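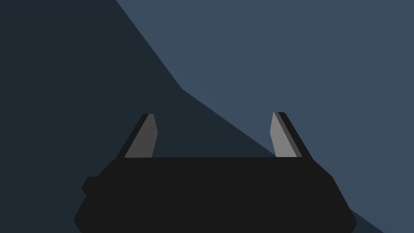

A gripper with two fingers, drawn by a computer.

How do giant screens work?

Have you ever stood in a mall or at a ball game and stared up at a screen as big as a house? I have, lots of times, and my neck gets sore every single time! I used to think they were just huge TVs that somebody carried in through a very big door. They're built in a different way, and once you know how, you'll want to walk right up to one and squint at it.

Lots of tiny lights

A giant screen is made of little lights called LEDs. You've met LEDs before. They're in flashlights, bike lights, and the little dot that glows on your game console when it's sleeping.

On a big screen, the lights work in teams of three: one red, one green, one blue. Each team makes one dot of the picture, and we call that dot a pixel. If only the red light is on, the dot looks red (easy!). If the red and green ones are on together, your eyes mix them up and see yellow. Turn on all three and you get white. I didn't believe the yellow part until I tried it with two flashlights and some colored plastic wrap on my bedroom wall. You can try it too, just make the room really dark first.

And black? Black is when the whole team is switched off. The screen isn't making any black at all, it's just taking a rest in that spot.

Why it looks funny up close

If you put your nose near a giant screen, the picture falls apart into dots. Step back and the dots blend together again, and there's the soccer player or the hamburger or whatever it was.

The space from the middle of one dot to the middle of the next has a name: pitch. A screen with a small pitch has its dots squeezed close together, so you can stand near it and it still looks smooth. A screen with a big pitch is fine way up high on a building, where you're too far off to see the gaps. Small pitch needs a lot more lights, and more lights cost more money, so people who buy screens think about where everyone will be standing.

Building one is like doing a puzzle

Now, about that very big door. Nobody needs one! A giant screen comes in flat square or rectangular pieces called panels, and workers click them together like puzzle pieces.

My favorite is the one in the Bassey shopping center in my town. It hangs over the fountain and it's made of 232 panels. I know this because I asked at the information desk, and the lady there had to phone somebody to find out. The whole thing weighs 2230 kilograms, more than a lot of cars. It's held up by a strong metal frame bolted to the roof beams, and the frame was made by a company called Gernska.

The best bit is what happens when something breaks. If one panel goes dark, a worker goes up on a lift, pops the old one out, and puts a new one in. You don't have to throw away the rest. When I was there in April there was one dark square right in the middle of an ad for Pulletti ice cream, so the cone had a hole in it. The next time I went, the square was fixed and the ad had changed to Findico sneakers.

How does the picture get there?

Somewhere out of sight there's a box called a controller. It takes the picture, chops it into pieces, and sends each panel its own piece down a cable. Panel one gets the top corner, the next panel gets the bit beside it, and so on. A panel doesn't know it's showing half of somebody's ear. It just lights up the dots it's told to.

The controller does this over and over, many times every second. Each picture is a tiny bit different from the one before, and your brain joins them into movement, same as a flip book.

Bright days and dark nights

Outdoor screens have to fight with the sun, so they shine super bright in the daytime. At night that would hurt your eyes (and annoy everybody trying to sleep across the street), so many of them have a light sensor that tells the screen to dim itself when it gets dark.

Words to know

LED: a small light that uses only a little electricity. The letters stand for light-emitting diode.
Pixel: one dot of a picture.
Pitch: the distance from one dot to the next.
Panel: one piece of a giant screen.
Controller: the box that tells every panel what to show.

Something to try

Draw a smiley face on squared paper, coloring in whole squares only. Make it 7 squares wide. Tape it up, walk to the other side of the room, and look. Then make another one the same size on paper with much smaller squares and tape it next to the first. Which one looks smoother from the couch?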